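Home | Notebook | Rooms | Contact

Droltunberg workshop notebook – April, 8:40

Went over the near desk before the morning group. Wiped the top and the curved edge, then put a coaster under the mug and another under the blue bottle. The old rings needed 3 passes. Both sponges stay on this desk for now. Keys are on the dark gray notebook – please leave them there until I lock up. 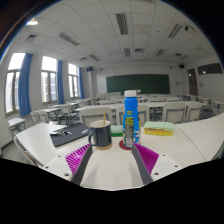

Still to do

Desks in the rows behind, 29 in all. Chairs back in line. Order more coasters from Jondard, the round ones.

Recent entries
- Drareo shelf labels
- Chair feet, second try
- Chatzigeorgiou cupboard, stock list

Last updated: April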